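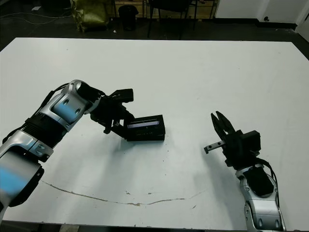
Keerthana Joseph asked whether a group may begin the Psalter at any point, or whether it must wait for Psalm 1. A group may begin wherever it wishes, provided that the starting psalm is entered in the register and the cycle is closed on the psalm before it.

## 4. Setting up the reading cycle

1. Choose one edition of the Psalms for the whole group and record its title inside the cover of the Hurkeva register.
2. Establish which numbering the edition follows. Editions based on the Greek join Psalms 9 and 10, and most later psalms are therefore one number lower.
3. Mark the five books of the Psalter. The second begins at Psalm 42 in the Hebrew numbering. 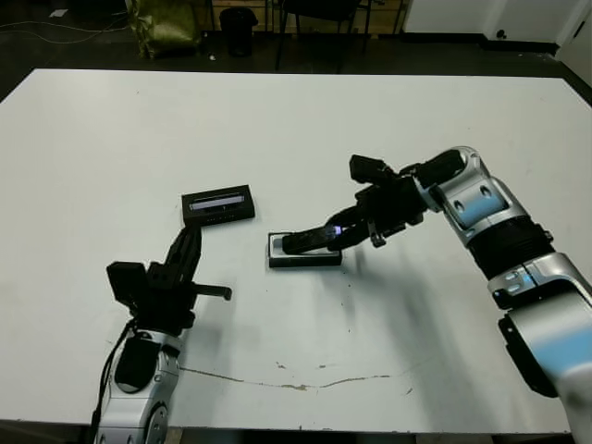

4. Assign the portions in order. Psalm 119 should be divided between several readers, following its stanzas of eight verses.
5. Appoint a reader and a substitute for each portion.

**Note.** Verse numbers also differ. In Hebrew editions the heading of Psalm 51 is counted as verses 1 and 2, so that the plea "Have mercy upon me" falls at verse 3. Readers should call out the opening words of a portion as well as its number. 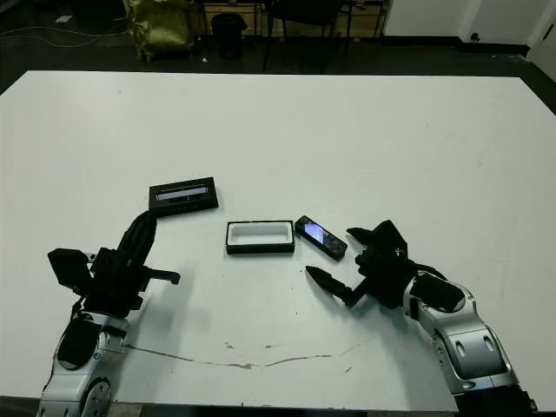

*Figure 3. Black lid with window strip.*

### 4.1 Reading aloud

1. Read the heading, where there is one, before the first verse.
2. Pause briefly at *Selah*. Whether the word is spoken is for the group to settle before the first meeting.
3. Keep silence at the end of each psalm before the next reader begins.

**Caution.** Do not change editions during a cycle. The Gudville group did so in March and omitted Psalm 27 altogether.

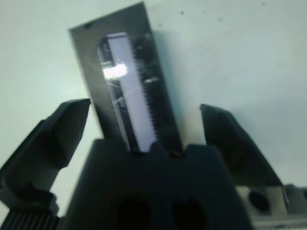 *Figure 4. Dark plate, upright, with faint scratches.*

### 4.2 Closing the cycle

Enter the final psalm, sign the register and pass it to Glenys Craddock. Requests for a further register should be addressed to Ifor Probert.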